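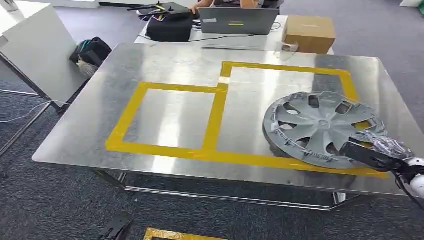

Report on the Visit to the Konderura Trim and Wheel Cover Workshop

Submitted by Tobiloba Ojo on behalf of the Tekside vocational training program
Date of visit: 5/6/21

A group from the Tekside vocational training program visited the Konderura workshop, where plastic exterior trim for passenger cars is inspected, sorted and returned to use. The group consisted of 11 trainees and two members of staff, Thitima Thongdee and the undersigned. We were received by Chutima Intarasuk, who manages the workshop, and Tùng Kim, who is responsible for inspection. The visit was arranged at the request of the second-year trainees, who will begin their placements in September.

Arrival and introduction

The group signed in at the Grumley entrance and was given a short safety talk. Ms. Intarasuk then outlined the work of the site. Konderura receives used and surplus wheel covers from repair shops and dismantlers in the region. Each delivery is recorded, washed and passed to the inspection room. Parts in good condition are packed for resale, parts with minor faults are set aside for repair, and the remainder is sent out for plastics recycling. The workshop held 164 covers awaiting inspection on the day of our visit, a figure described to us as normal for the season.

Inspection room

Most of the visit was spent in the inspection room. The principal work surface is a large rectangular table of brushed stainless steel, standing on a chrome frame over dark gray carpet. Several trainees asked about the choice of steel. Mr. Kim replied that it is easily wiped down and that the workshop's earlier tables had become stained by cleaning products.

Yellow tape divides part of the tabletop into two adjoining areas, a smaller one on the left and a larger one on the right, with a single line of tape between them. The larger area reaches farther toward the back of the table. Under the workshop's rules, the larger area is for the cover under inspection and the smaller area is for any clips or fittings removed from it. The tape is laid by hand and is slightly uneven in places. Mr. Kim informed us that it is replaced when the edges begin to lift, and that the layout has been changed twice at the suggestion of staff.

A gray plastic cover with spoke-like ribs was used to explain the points of an inspection. Trainees were asked to name the parts before the explanation began, and most did so correctly. The following points were then covered:

Rim. The small clips and tabs around the edge hold the cover to the wheel. A missing tab does not always mean that a cover must be rejected, but two missing tabs side by side do.

Ribs and openings. Cracks most often begin where a rib meets the rim. Inspectors are taught to look at this point from both sides.

Center. The hub area is checked for warping, which may be caused by heat from the brakes.

Inspectors tilt each cover so that light falls across it at a low angle – fine scratches are difficult to find when the part is lying flat. A new inspector is expected to assess 10 covers an hour, and this target is raised only after the first month.

Records

Saodah Tuhumury presented the record system. Each cover receives a line in the Jitpraphai register, giving its size, color, condition and the initials of the inspector. Ms. Tuhumury stressed that the condition column must be filled in before the part leaves the room, and she described the difficulties caused last winter when a full crate was moved without entries. Our trainees currently keep paper job cards only, and the comparison was useful to them.

Packing area

The final part of the tour was shortened, as a collection truck had arrived early. The group was able to see covers being stacked face to face with paper between them. Covers of different diameters are not packed together. Ms. Intarasuk stated that 90 percent of accepted parts leave the site within the same month. There was not enough time to see the washing station, and she has kindly offered to include it in a later visit.

Questions from trainees

Questions concerned working hours, gloves, and whether broken tabs can be rebuilt. On the last point, Mr. Kim advised that such repairs have been tried and are now limited to covers for older vehicles, for which replacements are hard to obtain.

Matters for follow-up

Ms. Thongdee will ask Konderura for a copy of the inspection sheet for classroom use. A taped work area similar to the one described in this report will be set up on the long bench in our own training room. Trainees are to hand in their written notes to the program office before placements are assigned.

The program thanks Ms. Intarasuk and her colleagues for their time and for the care with which they answered our questions.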